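### 4.2 So, can it make a sandwich?

I picked sandwiches because my co-author, Prasanna Sarkar, claimed they'd be the easy chore. We ran 576 trials with the Altik policy on the play-food set, and I came away less cheerful than he did. Bacon was the hard part (Fig. 3). It hangs limp once it's off the rack, so where the fingers are tells you very little about where the strip will land.
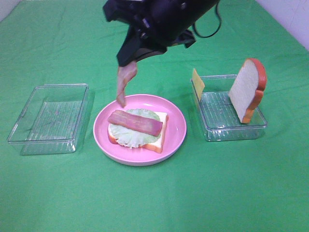 ### 4.3 Picking from the tray

Bread and cheese stand up on edge, and the policy likes that. A strip slumped over a corner of the tray is another story, and our grasp planner (borrowed from Tanum, lightly hacked) offers some 17 candidates for it, most of them lousy. I'd still take this over the folding task!
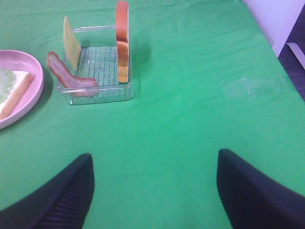 Would more demonstrations fix the limp items?

Partly. Going from 200 to 959 demonstrations helped a lot with bread and hardly at all with bacon, so I suspect we need better touch sensing before we need more data.

We scored the layers by order only: bread, lettuce, bacon, then whatever the trial card called for. A crooked strip still counts as placed, and a lettuce leaf hanging over the crust is fine by me (my own lunches look worse).

**Figure 3.** Bacon handling, with one strip in the tray, and one laid across the lettuce.

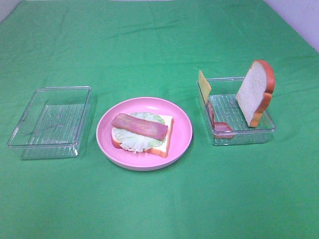

### 4.4 Comparison with Laing

Laing reports only whole-sandwich scores, so I rescored our October runs the same way.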